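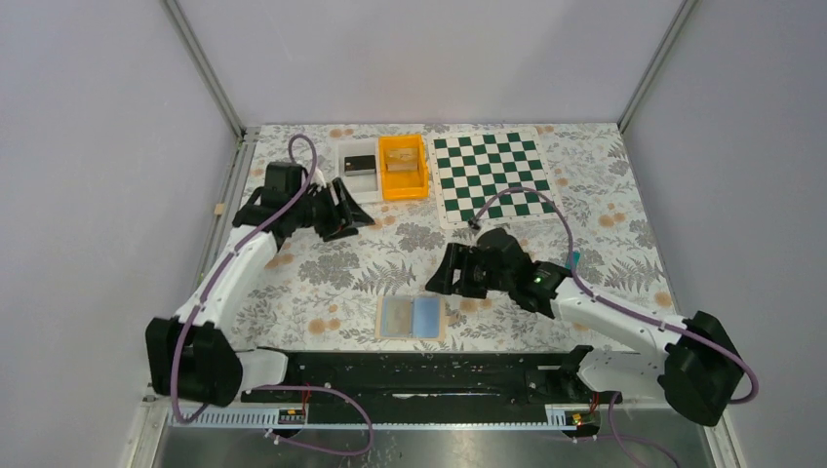
*Photo: Oronach Studio*

**Sample stitchers and a cutter wanted – table linens, Danus workroom**

Rasico is a small home textiles company. We make printed tablecloths, runners, napkins and tea towels, mostly florals and leaf prints, and sell to gift shops and a few hotels. Need three people for the spring run. Two stitchers, one cutter. Could turn into longer work, can't promise it.

Start as soon as you can. Applications in by 9th February please, we're already behind on the Ugwu order (2,597 napkins, 474 tablecloths, all mitered corners, yes all of them).

**Stitchers**

- straight hems, mitered corners, some bias binding on the round cloths
- industrial lockstitch. Home machine experience OK if you're quick and don't mind learning
- you press your own work
- cotton and a linen blend, the blend frays like crazy so patience needed

**Cutter**

- laying up, marking, cutting by straight knife and by hand
- has to be able to match a print repeat across a seam. Repeat on the big leaf design is 30 inches, on the small ones it varies, check the card
- lifting rolls. They're heavy, there is a trolley
- keep the offcuts sorted by print, we use them for coasters

**Hours and pay**

Full time is 8 to 4:30 with half an hour for lunch, unpaid. Part time possible for one of the stitcher spots, mornings only. Hourly pay, every two weeks, rate depends on experience and we'll tell you on the phone before you come in so no one wastes a trip. No piece rates. We tried that once and the corners were terrible.

Overtime is optional until the Ugwu order ships, then there probably won't be any.

**Where**

Danus Building, second floor, use the side door. Freight elevator works. The 71 bus stops across the street, parking in back is free but fills up early. Workroom is heated, gets warm by the presses in the afternoon so dress in layers.

**How to apply**

Short email or drop a note at the front desk. Tell us:

- which job
- what machines you've used
- when you can start
- any days you can't do

Resume is fine but not required. If you have somthing you made, bring it to the trial – a napkin, a shirt, a curtain, whatever. Trial is two hours, paid, you'll hem four napkins and one runner from our fabric. Cutters will lay up and cut one short length instead.

We call everybody back, may take a week or so. If you applied in September and didnt hear from us, please send it again, we changed email accounts and lost a bunch.

No agencies. Need to be 18 or over for the cutting room.

Put "workroom" in the subject line or it ends up with the wholesale orders.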